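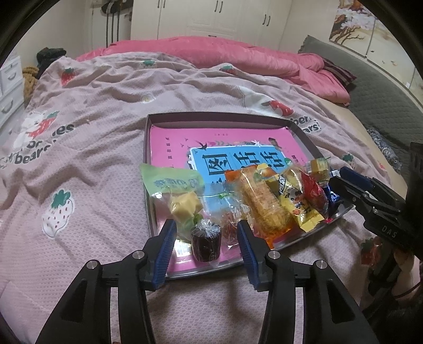 *The Vakberg lid in use as a bed tray, with a book and snacks.*

# Dretis Vakberg storage box with tray lid

I bought the Vakberg in August to replace a cardboard box that had split at the corners. It is a plain lidded box made by Dretis, meant for blankets, papers or whatever else ends up at the bottom of a wardrobe. The lid is sold as a tray as well, and I use it far more than I expected to. Most of this review is about the lid.

## What you get

A box and a lid, with a folded sheet of care instructions. There are no handles on the box and no clips to hold the lid down. Mine has a grey-silver rim on the lid and dark inner walls. The website calls this finish "slate", and on my screen it looked closer to blue.

I paid full price at Matville and carried it home on the bus. It comes fully made up, so there is nothing to assemble but also no way to make it smaller for the journey. If you are ordering several, have them delivered.

## The lid as a tray

Turned over, the lid is shallow, with a raised edge on all sides. It sits level on a table. On a bed it depends on the mattress and on how much you move about. Mine is fairly firm and the tray stays where I put it. On a friend's soft bed it tipped towards whoever was sitting nearest.

My usual load is a book with snacks on top: wrapped cakes, a biscuit bar, small bags of something spicy. The sides are high enough to stop these sliding off on to the covers when I reach across, and they keep most of the crumbs in too. I have carried it up the stairs with one hand under the middle and lost nothing, though I wouldn't do that with a mug on it.

Drinks are the weak point. The inside is smooth and a glass will travel if the tray tilts at all. I tried a piece of non-slip drawer liner cut to fit and that helped, but it then has to come out before the lid goes back on the box. I now keep drinks on the bedside table.

The lid weighs roughly 300 g on my kitchen scales, so it doesn't press on your legs. The rim is comfortable to hold. It isn't sharp underneath, which was a fault with the Alaoui box I had before this one. That lid had an unfinished edge that caught on knitted blankets and pulled a thread in a good one.

## Cleaning

Wipe it with a damp cloth. The care sheet says not to soak it and I haven't. Crumbs collect in the corners, where the walls meet the base, and a dry pastry brush gets them out faster than a cloth does. Dark walls show dust and icing sugar quite clearly. They hide tea.

Oil from a chilli snack left a faint mark, which came off with washing-up liquid on the second go.

## The box itself

It does the job. I keep spare pillowcases and a heavy winter throw in mine. The base is stiff enough to lift when full, but without handles you have to get your fingers right underneath, and that is awkward on a high shelf. Under the bed it slides well on carpet. I haven't tried it on a wooden floor.

The lid rests on top and does not grip, so don't lift the box by it. The fit has stayed the same as when it was new.

One thing to think about: when the lid is in the bedroom being a tray, the box has no lid. Mine tends to stand open for days. Dretis sells the lid on its own, and if you like the tray I would buy a second one.

## Compared with the Alaoui

The Alaoui is cheaper and has a handle cut into each end, which makes it the better box for a loft or a high cupboard. Its lid is flatter and things roll off it. The Vakberg looks neater in a room and has the better lid by a long way. For storage only, I would save the money.

## Returns

Matville gives you 30 days with the receipt. I didn't need it, but I did ring to ask about the colour, and they said they would take it back used as long as it was clean.

## Good

- Lid works properly as a tray on a firm bed
- Smooth rim, light to carry
- Easy to wipe down

## Less good

- No handles on the box
- Glasses slide about
- Colour doesn't match the website
- Box is left open while the tray is in use

Four out of five. I would give the lid five and the box three and a half.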